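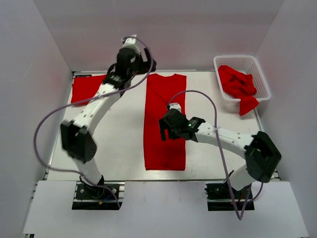
Clalell Shirts is a set of two-arm demonstrations for teaching a robot to fold T-shirts. An operator drives both arms by remote control, and we record joint positions, gripper commands and video together. The task has three parts: take a shirt from the mesh basket at the back right, fold it in the middle of the table, and add it to the finished clothes at the back left. The long, narrow fold, with the sleeves tucked in, is the halfway point and has its own marker in the logs.

## Contents

- 453 episodes, split into 52 sessions
- 2 operators
- 10 episodes held out for replay checks 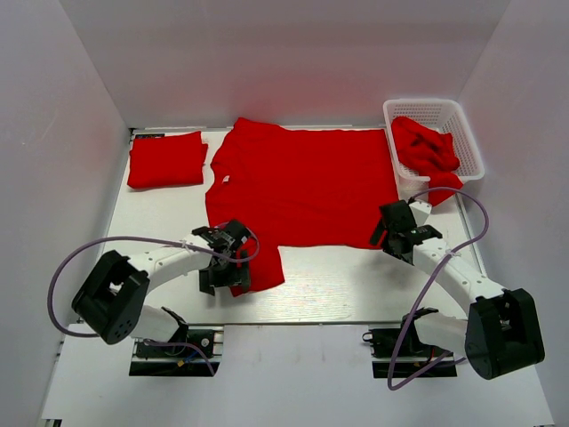 2 min read

## Notes

Each shirt is spread flat before folding. Time spent straightening sleeves is kept in the episode. Failed grasps are kept too, marked `retry`. Sessions recorded in March use the older Irnent gripper calibration, so load `calib_old.json` for those.

Maintainer: Ho-yin Kwan
Last updated: Oct 6, 2021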